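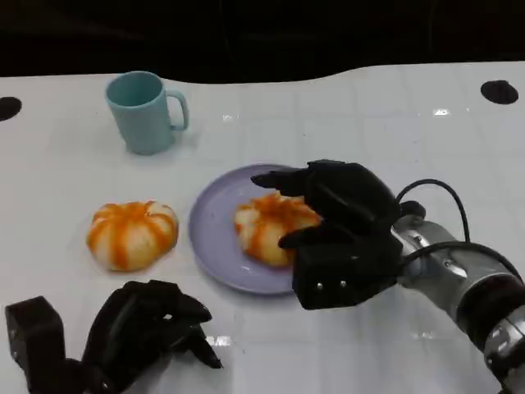
About Gosselin

Gosselin is a small language school in Udley. We teach French and English to adults, in the evening and on Saturday morning, in two rooms over the old post office. The school was opened by Thérèse Després, who came to Udley for one year of work and stayed. She gave the first lessons at her own kitchen table.

How we teach

Our groups have never more than 14 learners. We speak from the first lesson, also with beginners, and we do the grammar when the need for it comes. Each course has 15 lessons of ninety minutes. Homework is short and we correct it by hand. If you miss a lesson, your teacher will send you the pages and you can come to the other group of the same level in that week, when there is a free place.

In the middle of every lesson we make a pause for tea. In the pause we continue in the language of the course, and many learners tell us that they lost their fear of speaking there.

Our teachers

Thérèse Després teaches French at the higher levels. Karine Girard has the beginners and also the conversation group on Saturday. Ravinder Lachance teaches English for work: letters, telephone calls, interviews. Ynyr Meredith joined us last September for the English evening course, and he can help a little in Welsh if somebody asks him. The office is with Manon Campbell, who answers your messages and places you in the right level after a short talk.

Our library

We have 855 books in French and English, most of them given by former learners. You may take two at a time for 31 days. Please write your name in the green notebook near the door.

Come to visit us

You can sit in one lesson free of charge before you decide. The office is open from Tuesday to Friday in the afternoon. The entrance is at the side of the building, and the bell is marked Gosselin.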